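Notebook, December 29, 2020: the Nuner people come to look at the jar station
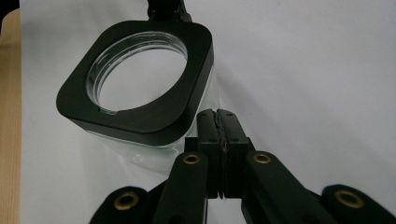 3 min read

Visit was set for ten. Visitors arrived at twenty to, which is how I learned the front buzzer still rings only in Siamak's old office.

Present: Ritva Mustonen and Ida Vogler from Nuner, me, Azadeh for the first half. Golshifteh joined by phone and could be heard making toast.

What they wanted to see: whether we can teach a gripper to handle glass by recording a person doing it with the hand-held one. What they had been told they would see, according to Ritva, was "the robot." I explained that the arm is still in its crate at Kermani and will be until January. Ida wrote that down. I would have preferred she hadn't.

Setup: glass jar with the black square collar on, white backing on the bench. No lid, threads exposed. Hand-held gripper coming up at the jar from low on the right, fingers closed for the approach. I asked Azadeh to do the handling because she has steady wrists and I'd had three coffees.

Things that went fine
Approach and retreat. Clean every time, even with two people breathing over her shoulder. The rubbery strip between the fingers grips the glass better than the foam we tried in the fall. Linkage felt smooth. Ida admired the brass grommets and asked if they were decorative. Told her they sit at the pivots. She seemed a little let down.

Things that went less fine
Clear glass on white. I have been saying this since the kickoff and got to say it again in front of guests. The tracker locks onto the collar happily and then has no opinion at all on where the jar is. Twice it decided the jar ended at the collar, and the replay showed Azadeh carefully picking up nothing. Ritva asked if that was the demo. I said it was a finding.

Patine (Golshifteh's labeling script) crashed on file 692. It did not crash on any of the first 691, all of which I had run the night before without an audience. Restarted, fine. Cause unknown, suspect me.

Questions from Nuner, with the answers I gave
Can it do a full jar? Not tried yet.
What about the notch in the collar opening, is it a defect? No, leave it, we use it to tell which way round the collar is.
How many recordings before it works? I said 500. Golshifteh said 50 at the same moment, from the phone. We have agreed to talk about this.
Could Ellura do the same thing cheaper? Ask Ellura.

They left at noon with a copy of the recordings and one of our good pens. Ritva was polite about all of it and says they'll come back when there is an arm to look at.

To do
Try a gray or dark backing before anyone else visits. Azadeh has a roll of something in her car.
Rerun file 692 by itself, then with its neighbors.
Get 2 more collars printed. The spare has a wobble.
Agree on one number with Golshifteh.
Buzzer.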